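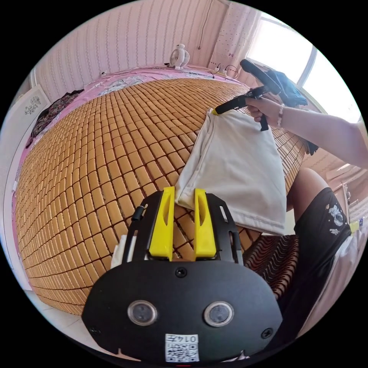

Folding by hand, one shirt at a time

Big month for our little laundry project! As of July we have 1119 folding runs saved, and I did a good share of them myself, sitting on a bed with a gripper in each hand and the fan going.

If you missed the spring update, Milum is our attempt to teach a two-armed robot to fold clothes by showing it how. You pick up a pair of hand-held grippers, squeeze the triggers, and fold the thing using only the yellow fingertips. Each gripper records what it sees and how it moves, and all of that goes off to Kevin Tierney, who turns it into something the robot can learn from (I've asked him to explain it to me twice and I'm still a bit foggy).

We started out in the lab at Broltus on a nice smooth table, and Beathag MacBrayne pointed out that hardly any of us fold laundry on a table. So now we record in bedrooms. Mats, sheets, cushions, whatever the household has — it all stays where it is.
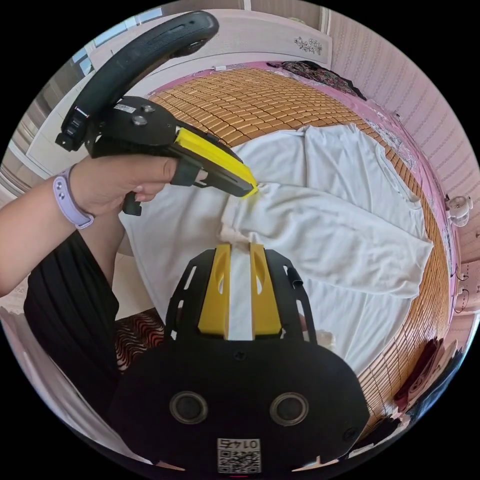 Two grippers and a white top, on the bed mat.

Shirts are my nemesis. Towels I can do half asleep, but a sleeve gets away from you the second you stop paying attention, and you can't feel the cloth through the grippers the way you can with your own fingers. My first 3 tries went straight in the reject pile. Lionel Lockwood is much quicker than I am and very smug about it!

We're hoping to reach 2000 runs before the first proper training round, and Catríona Nic Giolla has 200 of those set aside for fitted sheets — I have already told her I'm busy that day. If you've got a bedroom and a free afternoon, drop her a line through the project page. She'll bring the grippers over, and you keep the folded laundry.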